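"I clean my desk for the next person"

At Novberg, 66 people share 30 desks, so the desk you leave in the evening is often not yours in the morning. For our series about work places we spoke with the office coordinator, who has been in the company since it moved into the Jolanard building. We met her on a Thursday, before the first colleagues came.

She says that most complaints she receives are about small things. "People do not write to me about the chairs. They write about a mug, or about cables that they do not dare to touch." Her rule is simple: what you brought with you, you take away again, and the mat gets a wipe. The monitor and the laptop stand stay where they are.

She does not want the desks to look like in a catalog. "A person is there eight hours. They eat something, they have a cold, they open a package. I accept a bottle and some napkins. But on Friday I want to see the desk top again."

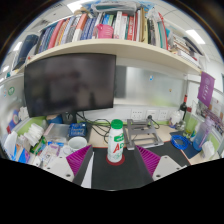 What belongs on a desk

For her, the first question is always the power. The outlets run in a row at the back of the desk, and she asks everyone to keep them free from paper. "I would like all cables to stay behind the monitor, but they always come to the front – I don't know how."

Small boxes and packets are the harder part. "One little box is nothing. Then a second one comes to keep it company." She put a tray at the end of each row, and what is left there after a week goes to the storage room.

Does it work? She laughs. "On some desks, yes. Ask me again in April."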